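# The Wait

The line was in the Traltow planner when I inherited it, sixteen lines below the top of the door routine. It told the arm to wait 399 milliseconds after the grasp and before the pull. The comment beside it said "leave this in" and the commit was dated 2019-03-03. The woman who wrote it had left Norier the June before I started. I had her desk, her chair and her good screwdriver.

My manager wanted the door faster. We had a customer coming from Cotadow, and she had watched our last recording and said the arm looked like it was thinking about its taxes. I was told to find half a second. I found most of it in one place, commented it out, and pushed to the test branch before lunch. 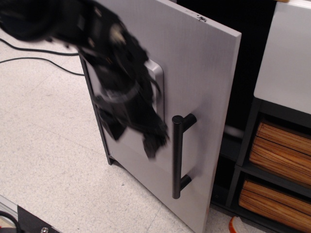 A planner doesn't know what a door is. Ours had a hinge axis, a radius, a handle pose with a confidence attached, and a list of volumes it wasn't allowed to pass through. The handle pose came from Grabner, our perception code, and Grabner was good on matte surfaces and poor on anything thin. To Grabner, a black bar handle held off a pale grey door by two posts was a bar, plus the faint shadow each post threw on the panel. Sometimes the shadows got counted as part of the posts. When the arm was moving fast its own fingers were over the door as well, and the pose jumped by a centimetre from one update to the next.

I knew all that. I didn't connect it to the wait. I thought the wait was there for the motors.

The first run without it was fine. So was the second. On the third the arm pulled on an estimate that was already stale, slid off the bar and stopped with a force fault, which the software reported as "door opened". I wrote that down. I ran it again and it was fine again, and I went home on time for once.

That evening I kept opening the laptop. She had kept every log she ever made, in one folder, with no names that meant anything. There were 2,869 of them. I wrote a short script to pull the handle pose before and after each grasp and plot the difference against time. My tea went cold and I made another. The tool I'd written was ugly, but it drew the plot, and the plot was a hump that rose as soon as the fingers closed, and then came down and lay flat. It lay flat at just under four tenths of a second.

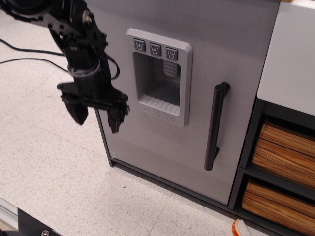

So she had measured it. She had sat where I sat and run the thing until she had the number, and then she had typed three words beside it and gone on to something else. I was annoyed with her for a while. A link to the plot would have saved me a day. Then I looked through my own comments from that week and found "fix later" four times, and I stopped being annoyed.

I put the line back in the morning. I told my manager the half second would have to come from elsewhere, and she asked where, and I said I didn't know yet. She said the visit was still on. I said I knew that too.

What I tried next was letting the arm do something useful during the wait. The pull only needed the settled pose. The retreat path didn't, and neither did the second part of the opening, where the arm lets go of the handle and works on the edge of the door. I moved those plans forward so they ran while the arm held still. It took me two days, most of it spent on a mutex I had locked twice.
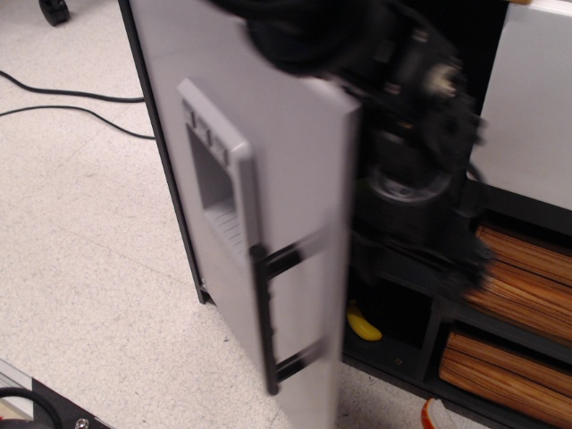 The second part had always been the slow one. The old code planned it from scratch once the handle was released, with the door a little open and the whole inside of the cabinet arriving as new obstacles at once. Now the path was ready before there was anything to see, and Grabner only had to check it. The check was strict and I watched it more than I watched the arm. With the door swung out and the fingers up by its top corner, the point cloud filled in behind: a shelf, a dark compartment, and down low in the dark the toy banana, bright yellow, which Grabner marked as an obstacle with a confidence higher than it had ever given the handle.

I timed it from grasp to retreat and compared it with her runs. I had my half second and a bit over. The wait was still in there, all of it. It just didn't look like waiting from outside, or not as much.

The customer came from Cotadow and stood with her arms folded. The arm took hold of the handle and held still, and I counted under my breath. She leaned in slightly, the way people do when they think something has stuck. Then the door moved.

"What was it doing there?" she asked.

"Letting the numbers settle," I said.

She nodded and asked about the price.

After she'd gone I opened the file and put the cursor at the end of the old comment. I wrote the path to the plot, the script that made it, and the name of the folder. I left her three words where they were — they were still correct — and I pushed it to main.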